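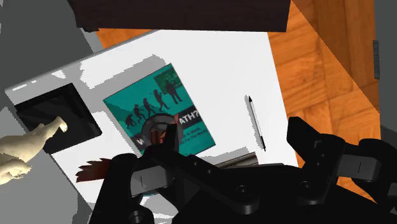
**Anyone else's returns desk going over to arms?**

**rollcage_roman**
Six of us on returns at Rengifo, gifts and books mostly. Since June the sorting has been moving to arms, and I've gone from handling stuff all day to watching a screen and clearing the jobs it refuses. My back's great! My brain is porridge by 2 in the afternoon. Is it like this everywhere?

**kolbrun_h**
Pretty much. We do 168 returns a shift at Dostska and I used to know every regular fault by feel – a chipped base, a loose spine. Now I get a list. I do miss picking things up, daft as that sounds.

**afshin_p**
Can't agree, sorry. I did nine years of lifting and my wrists are shot. Let the arm have it. What annoys me is that they cut the second break when ours went in, "because the work is lighter". Lighter for who?

**rollcage_roman**
They tried that with us as well. Hanne Brøndum went in and argued it and we kept ours, so do ask. This is the kind of mix we practise on in the simulator before anything goes live:
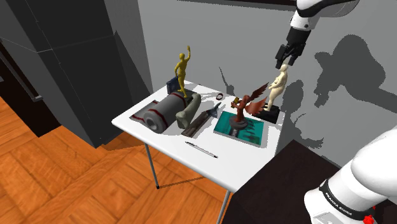
*Simulator table: statuettes, a teal book, a pen and a fair bit else, with the arm over the cream figure.*

**kolbrun_h**
Oh, that winged one standing on the book would worry me. I'd lift it off first, two hands, then do the book. Do you get a say in the order?

**rollcage_roman**
We do now, yes. Ingvar sits with us for an hour and we tell him what we'd pick up first and why. Best bit of the week, to be fair.

**afshin_p**
And are you paid for teaching it?

**rollcage_roman**
Same rate. Fair point.

**kolbrun_h**
Then get that in writing before the summer's out. Ours took 100 emails.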